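30th November

Rain on the windows since breakfast and the heating ticking away, so I can't say I minded spending the whole day indoors with the scarves. We got the boxes up from the store in Burkton last week and I have been putting off opening them, partly from laziness and partly (I'll admit it here) because I knew I would want to keep half of what was inside. There are 313 pieces on the list. I only got through a small corner of it, but oh, it was a lovely corner!

We used the big oval table in the meeting room, the honey-colored one, as my own desk is far too narrow to spread anything out on. I do like that table. Cloth looks well on it, and the light stays kind until the middle of the afternoon. I had my bracelets on and spent the first hour worrying they would snag on something, then forgot all about them.
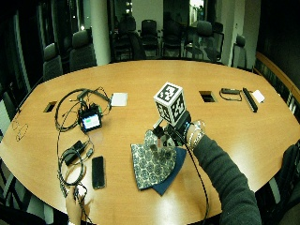

Textile Folding Group, Dovum House

The gray one with the white pattern is my favorite so far. I keep calling it paisley and then looking again and deciding it's flowers, and I suppose I could go on like that until January. Folded down to a sort of triangle over the dark navy cloth it looked so handsome that I wanted to leave the pair of them just as they were. I had the charcoal sweater on too, so I matched the work, more or less.

As usual the cables had taken over the other half of the table, coils of them, with my phone lying in among the chargers and whatnot. I must bring in some of those cloth ties from the drawer at home. My mother would have had every last one wound up and labeled before she so much as touched a scarf, and she'd have been right, but I was too eager to get started.

Lunch was soup at Malý, very peppery, and a walk back the long way to let it settle. Then more folding, corners to the middle, smooth it flat, turn it over, try again when the point comes out crooked. My triangles are still a bit fat on one side. Silky things slide about so, and the heavier ones spring open when I look away.

Tomorrow I'll start on the box marked 718, and I want tissue paper from the supply closet before I do.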